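Progress report, February: Erkurden grasp data collection

Work at the Midville site continued on the two-bin cell. The target for the period was 20 hours of logged picking from mixed clutter; 24 were recorded. Each attempt is stored with the overhead view, the arm's joint positions and a pass or fail mark.

The current object set mixes easy shapes with awkward ones. An orange ball, a hand brush with black bristles and a bright blue plastic part with a hollow round boss share the front bin. Bar clamps fasten the bins to keep their position fixed between sessions.

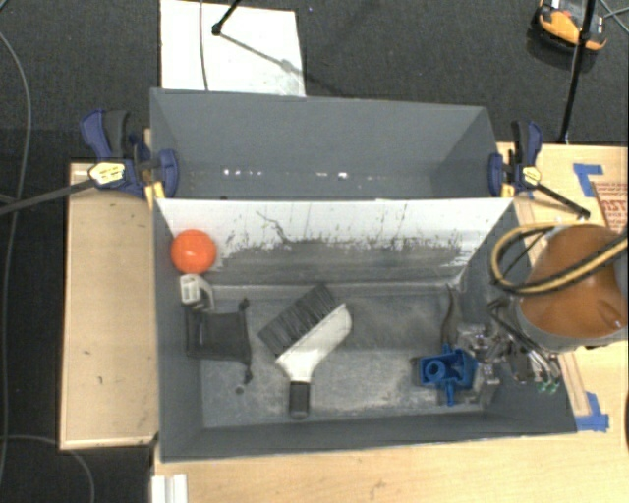

Magnus MacBrayne asked whether the brush should stay in, as its failed grasps take up session time and Teltbridge has no similar item on its lines. It stays until the next model is trained — failed attempts are also used as examples.

Labeling is 2 sessions behind. Koval will supply the revised labeling tool in the coming period, and the backlog will be cleared with it. No change to the budget is requested.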